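Setting up your league and entering fixtures

Last updated: Tue 1 September

Filed under: Help > League Manager > Basketball
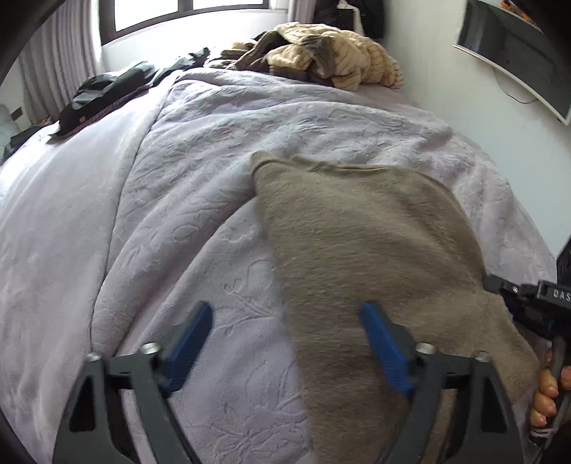
Before you start, check that you are signed in to Urnell with an organiser account. A coach account can view a league and submit team sheets, but it can't create divisions or change fixtures. Your account type is shown under your name in the top right corner of the dashboard.

You will also need a list of teams, at least one court booking and the dates your season begins and ends. You can add referees later.

Create the league

1. From the dashboard, select Leagues, then New league.

2. Type a name. Players and parents will see it on the public page, so leave out notes to yourself such as "draft" or "copy of last year".

3. Choose Basketball from the sport list. This sets the scoring fields and the foul sheet.

4. Enter the start and end dates. If your season runs over the new year, enter it as one season and add a break later.

5. Select Save. The league is now in Draft and can't be seen by anyone except organisers.

Caution: You cannot change the sport after saving. If you picked the wrong one, delete the draft and begin again.

Add divisions and teams

6. Open the league and select Divisions. Add one division for each age group or level. A league must have at least one, even if every team plays in it.

7. Select a division, then Add team. Type the team name and the email address of the head coach. The coach gets a link to claim the team – it stays valid for 50 hours.

8. To add a lot of teams at once, use Import and choose a CSV file. The first row must contain the headings team, division and email, in lower case. A file can hold up to 300 rows.

Note: If two teams in the same club share a name, put the colour or age group after it. The importer treats identical names in one division as a duplicate and skips the second.

Set up courts

9. Select Venues, then Add venue. Enter the address and the number of courts.

10. For each court, enter the times you have booked. Include warm-up time. If you have the Londora Hall from 6 pm but can't get on the floor until quarter past, enter 6.15 pm.

11. Set the slot length. For a game of four ten-minute quarters you have 40 minutes on the clock, but stoppages, time-outs and half-time have to fit in the slot as well. Most leagues use 90 minutes for seniors and 75 for under-14s.

Caution: Shortening a slot after fixtures have been made will not move the games. It leaves gaps in the schedule, and you will have to run the generator again to close them.

Generate the fixtures

12. Select Fixtures, then Generate. Choose single round (each team plays the others once) or double round (home and away).

13. Under Limits, set the fewest days allowed between two games for the same team. The default is 3. Setting it higher in a big division can make the schedule impossible to fill, and the generator will stop and list the games it couldn't place.

14. Add any dates to avoid, such as school holidays. For a winter break, add one block covering the last week of December and the first week of January.

15. Select Preview. Nothing is sent to coaches at this stage. Look through the list by team as well as by date, as a run of late games for one side is easier to spot that way.

16. If you need to move a single game, drag it to another slot. A red border means a clash with a court, a coach or the rest limit. Games you have moved by hand show a padlock and stay where they are if you generate again.

17. Select Publish when you are happy. Every coach is emailed, and the public page goes live within a few minutes.

Postponed and forfeited games

18. To postpone, open the game and select Postpone. It moves to the Unscheduled list and keeps its referee until you give it a new date.

19. To record a forfeit, select Result, then Forfeit, and choose the team that didn't play. The score is entered as 20–0 unless you have changed this under League rules. Player statistics are not recorded.

Note: A forfeit counts as a loss in the table. Some leagues give one point for a loss and none for a forfeit – check your own rules and edit the points before the first round, not after it.

Connecting a scoreboard

Urnell can take live scores from Dendus and Sasaki table consoles. Open Venues, select the court, then Pair console, and type the code shown on the console's display. Pairing takes around a minute. If the code expires, press Menu on the console to get another.

If the console loses its connection during a game, carry on scoring as normal. It stores the game and sends it when the connection returns. Do not enter the result by hand in the meantime, or the game will appear twice in the review list and an organiser will need to remove one.

Guide maintained by Anikó Somogyi and Botond Sárközi. Next section: Assigning referees and table officials.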